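**Laundry and linen: what changes in February**

The linen room at Dronley House has a new folding routine, and everyone who takes a turn there should read this before their next shift. Most of it concerns white T-shirts, which make up the bulk of what we wash for the kitchen and the front desk.

Until now the clean shirts have come up from the dryers in the big canvas cart. The cart holds up to 100 shirts, and by the time anyone got to the bottom of it the last ones had been sitting under the weight of the rest for hours. Sharada Lobo, who has run the linen room for five years, tried several ways around this over the winter. She ironed the bottom layer, which took too long. She emptied the cart onto the long table, which left no table to fold on. In the end she split each load among round plastic basins, and that is what we are keeping.

The basins are the smoky see-through kind with a thick rim. They go on the floor or the table, and a glance through the side is enough to tell whether there is still something in one. We had a lot of trouble with single items left behind in the canvas cart, mostly socks and dishcloths, and twice a shirt that was written off as lost and then turned up a week later.

Basins also carry better. Take one by the rim on both sides and keep it level. Please don't drag them across the floor in room 13, where the boards were refinished in the fall.

The folding itself is simple, but we would like it done the same way by everyone so the stacks fit the shelves:

1. Lift one shirt out of the basin and shake it once.
2. Lay it flat on the table, front side down, with the neck away from you.
3. Smooth it from the middle out to the sleeves. Most creases come out at this stage if the shirt is still fresh from the dryer.
4. Fold one side in to the middle of the neck, sleeve turned back, then the other.
5. Bring the hem up to the collar and turn the shirt over.

Shirts with stains or open seams go on the chair by the door. Don't fold them first. Annapurna Rodrigues picks them up for mending after lunch and has to unfold every one of them otherwise.

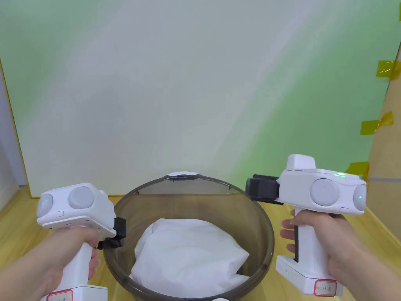
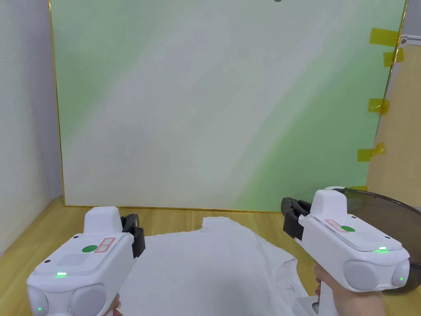
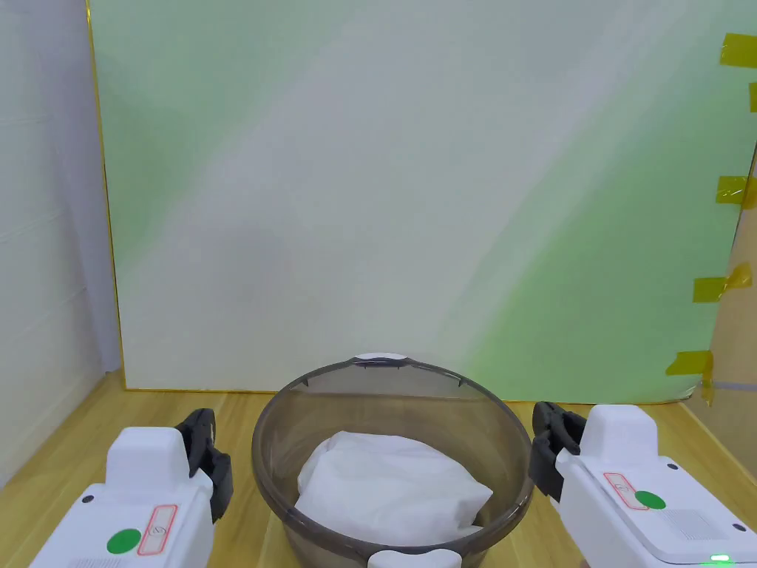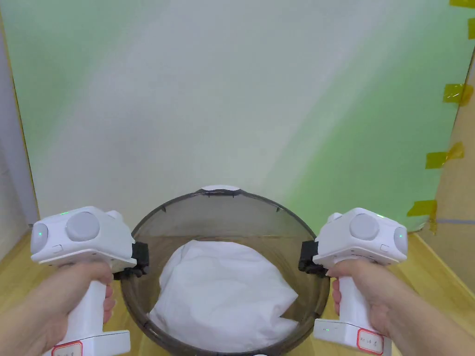 Finished shirts go on the second shelf in stacks, collars facing out, sizes kept apart. Small and medium are on the left, large and up on the right. The shelf tags have been redone, as the old ones had faded and the medium and large tags had been swapped at some point. If you find a stack in the wrong place, move it and say nothing more about it. We know it will take a while for everyone to get used to the new order.

A few people have asked whether the towels will be handled the same way. They won't, at least for now. Towels are too bulky for the basins and dry at a different rate, so they stay in the canvas cart and are folded in thirds as before. Aprons also stay as they are. Venkatesh Kulkarni has offered to rework the apron hooks, which are too close together, but that depends on when the wall behind them gets painted.

Two notes about the wash. The Lecomte machine on the left is back in service after its door seal was replaced. Run it on warm, and give it a smaller load than the other one until we are sure the seal is holding. And please stop using the scented powder that somebody left on the windowsill. Two members of the kitchen staff have had itchy necks from it, and the plain powder under the sink does the job.

Bleach is now kept in the locked closet at the end of the hall. The code is 902. Sign the sheet when you take it out and when you put it back — there have been several gaps in the sheet already, and it is the only way we can tell when to reorder.

The new shift list is on the linen room door. Anqi Jiang has the early shift for the rest of the month and Rajeshwari Alva has the late one, with the middle shift still open on two days. Anyone who would like it should write their name in directly. Swaps are fine as long as both names are on the list by 4 p.m. the day before.

We are also short of clothespins for the outdoor line. The wooden ones split over the winter and most have been thrown out. If you have spares at home, there is a tin for them beside the dryers. The line itself will go back up when the posts have been straightened, and until then everything goes through the machines, including the tablecloths from the Brunton dining room.

Questions about folding or shelves should go to Sharada. For anything to do with the machines, leave a note on the clipboard with the time and what the display said.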